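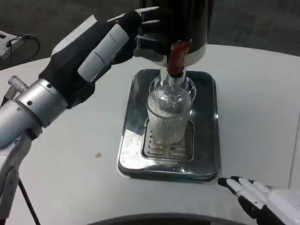 Ribbed glass on the drip grate, spout above it.

Vodby Pours: README

Vodby Pours is a collection of short written records about serving drinks from a tabletop dispenser into a glass. There are 2,703 records in this release. Each one gives the glass type, where the glass stood, a fill level and a free-text note. It replaces the Letum list, which had the same columns and worse spelling.

What it claims to cover

The project page says "everyday drink service." I would read that narrowly. It covers a dispenser, a tray, a glass and a table, and very little of what goes on at a real party: no ice, no second person reaching in, no glass already sticky from the last round. If you want to know how people serve drinks at home, look elsewhere.

Fields

glass: ribbed, plain or other. "Other" is a junk drawer.
position: on_grate, on_tray, on_table, held.
fill: none, low, half, high.
note: free text, often blank.

About the fill field

Fill level is the column I trust least. It was entered by eye, and a ribbed wall makes the surface of a drink hard to place -- vertical ridges catch the light and everything looks a bit fuller or a bit emptier than it is. A dark drink helps somewhat.

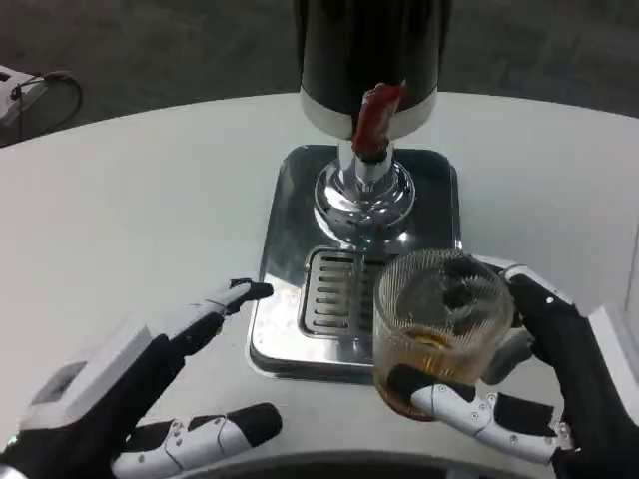 The low label has caused most of the arguments. The guide defines it as "under a quarter," without saying whether that means a quarter of the height or of the volume. A little amber-brown liquid at the bottom of a ribbed tumbler is low by either reading, and I have no quarrel with that. The trouble starts higher up, where two careful people will split between low and half. On a second pass, 135 records changed label, mostly across that line.

Known problems

43 records say on_grate where the note says the glass was beside it.
Drink names were dropped. Virport and Dantas used different lists and merging them was a mess.
"held" says nothing about whether the glass was on its way in or out.

Use

Fine for sorting and spot checks. Please don't quote fill averages from it.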